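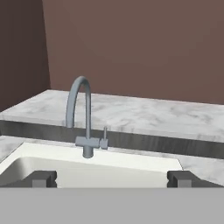 Sostmont, June

Wholesale Purchasing of Work Gloves by Small Charities: A Cost Comparison
Final project report, Retail and Distribution program
Submitted by Marichka Tymoshchuk

1. Purpose

This report examines whether a small charity that hands out winter work gloves should buy them by the case from a wholesale distributor or in smaller lots from a local retailer. The question was proposed by the Brovard Outreach Center, which gives gloves to day laborers and to people sleeping outdoors. The center had bought from retail stores for several seasons and wished to know what a change of supplier would mean for its budget and its storage space.

2. Suppliers reviewed

Two suppliers were compared. Vovix is a wholesale distributor that sells knit and lined gloves in closed cases, with one size per case. Prokopenko is a family-owned clothing store in Brovard that offers a discount to registered charities and allows mixed sizes in a single order. Both supplied written quotes for the same order: 1000 pairs of lined gloves in dark colors, delivered to the center's side entrance.

3. Method

Quotes were compared on total delivered cost, including freight and the fee for returning unsold cases. The center's distribution log for last winter was then used to estimate demand by size. The log records 1659 pairs given out over 5 months. Entries without a size were left out of the size estimate but kept in the total. The log was kept by hand, and the handwriting in the January pages made several entries difficult to read. These were checked with center staff where possible.
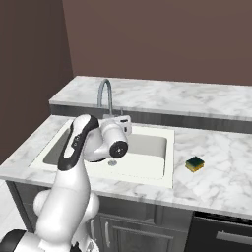 Sink and marble countertop, with a white robotic arm over the basin.

4. Findings

The Vovix quote was lower by $467 after freight. The gap narrows when sizes are taken into account. Large gloves made up more than half of the sized entries in the log, while small gloves moved slowly and were still on the shelf in spring. A closed case of small gloves would probably last the center two winters.

Prokopenko charges more per pair but delivers every Sunday at no extra cost, and the center would need only one shelf for stock. Vovix ships full orders on pallets. The center has no loading dock, so a pallet would have to be broken down on the sidewalk and carried in by hand – a task that staff estimated would take most of a morning.

Glove quality was not tested. Samples from both suppliers were shown to center staff, who preferred the longer cuff on the Vovix glove.

5. Recommendation

The center should order large and medium gloves from Vovix once a year, in late summer, and buy small gloves from Prokopenko as needed. The return fee should be confirmed in writing before the first order is placed – the quote and the printed terms do not agree on this point.

6. Limits of the study

Only one winter of records was available, and prices were quoted for a single order size.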